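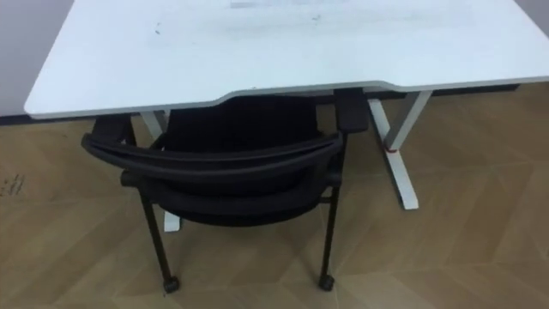 I bought the Kondgate desk in December for my robot arm build at home, and I have now used it for 254 hours of soldering, testing and bad language. The white top shows every dark mark, so buy a mat. The curved front is very good: I sit close and can reach the arm's base without stretching.

My worry was shaking. With the Alten servos at full speed the top moves a little -- my camera calibration noticed it before I did. Rodel Lumbao told me to tighten the leg bolts again after one week, and this helped much.

The instructions are poor, and two pages have the same number. For clamps I would like a thicker edge. I give it four stars out of five.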